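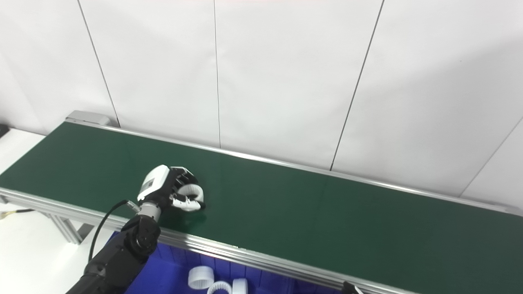 Plikeck Bench Conveyor Kit

Sold by Zerkon. Price £218 including VAT. Delivery is charged at checkout by weight.

A belt conveyor for home robot builds and shared workshops. It comes as a flat-packed kit with an aluminium frame, a dark green belt, support legs and grey end caps. The motor and speed controller are in the box. You supply the robot, the parts and the bins.

The belt has a smooth, matt surface with no cleats, so a hand can come down on it from above and close on a part without catching. A rail runs along each long side.

What is in the box
Two aluminium side rails
Belt, joined and ready to fit
Drive roller and idler roller
Two grey end caps
Support legs and brackets
Motor with mounting plate
Speed controller and power supply
Start/stop cable for connection to a robot controller
Bag of bolts, T-nuts and washers, with spares
Hex keys
Printed assembly sheet

Main details
Belt length between roller centres: 1050 mm
Speed settings: 15, forward and reverse
Belt colour: dark green
Frame: aluminium profile with slots on the outer faces
Input: start, stop and direction by dry contact
Mounting: free-standing on the legs, or clamped beside a bench

Bins, tabletops and robot arms are not included. 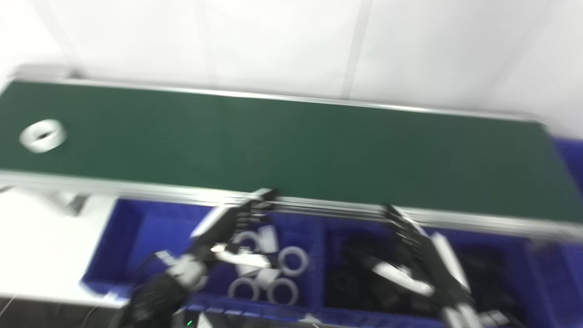 Words by Alec Thornby

The kit was first put together for our own sorting work at Vakden, the shared workshop in Negash where we rent bench space. We wanted a belt that would sit in front of a two-armed robot, with open bins between the two. Most small conveyors we looked at were made for packing tables and stood too high once the bins were in place.

The legs on this one are slotted, so the belt can be set a little above the rims of the bins. The robot reaches over the bin to get to the belt. Setting the height takes longer than any other part of the build, and we would do it with the arms switched off. Move each arm by hand through its reach if your model allows that, and look for places where the forearm or its cables meet the rail.

Our layout has two blue plastic bins side by side below the near rail. The left one has white rings and a few white blocks in it, and the right one has black parts. White parts show up well against the green belt. Black parts are harder for a camera to pick out, and we had to put more light over the bench before our software found them every time. If you are choosing parts to practise with, start with pale ones. A thick ring lying flat is a good first piece, as it can be gripped from any side.

Assembly

Allow an afternoon. The assembly sheet has 14 steps and the order matters for the rollers. Fit the idler roller last and leave its bolts loose until the belt is on. Tension is set with one screw at each side of the idler end. Turn them by the same amount. If the belt creeps towards one rail, tighten that side by a quarter turn and run it for a few minutes before you touch it again.

The T-nuts go in from the end of the profile, so put in any extra ones you may want for sensors before the end caps go on. We forgot this on our own and had to take the cap off again.

Keep loose cables away from the legs. On a bench with two arms there is usually a fair amount of wiring on the floor, and the drive end needs clear space underneath.

Use with robot hands

Fingers will touch the belt and the rails sooner or later. With a multi-fingered hand, close over the belt slowly the first few times and keep the belt stopped. The rails are rigid and will not give if a hand is driven into them. Set a force limit in your arm software if it has one.

The start/stop cable lets the robot controller halt the belt while a part is being picked. Picking from a moving belt works at the lower speed settings, but it depends far more on your camera and arm than on the conveyor.

The start/stop cable is not a safety stop. Fit a separate emergency stop that cuts power to the belt and the arms together. In a shared workshop, put it where people walking past can reach it. Long hair, sleeves and lanyards should be kept clear of both ends.

Care

Wipe the belt with a damp cloth. Do not use solvent on it. Check the leg bolts after the first day of running and then once a month. The rollers have sealed bearings and need no oil.

Spares

Belt, rollers, end caps and the speed controller are sold separately on the spares page. The earlier Plikeck kit used a narrower roller and its belts do not fit this one. Check the label inside the drive end cap if you are not sure which you have.

Returns

Unused kits can be returned in the original box. Once the belt has been fitted we can only take a kit back if there is a fault.

Stock

In stock, dispatched from Negash. Page last updated Tuesday, April 7, 2020. Collection from the Vakden counter is closed for April and all orders are going out by courier.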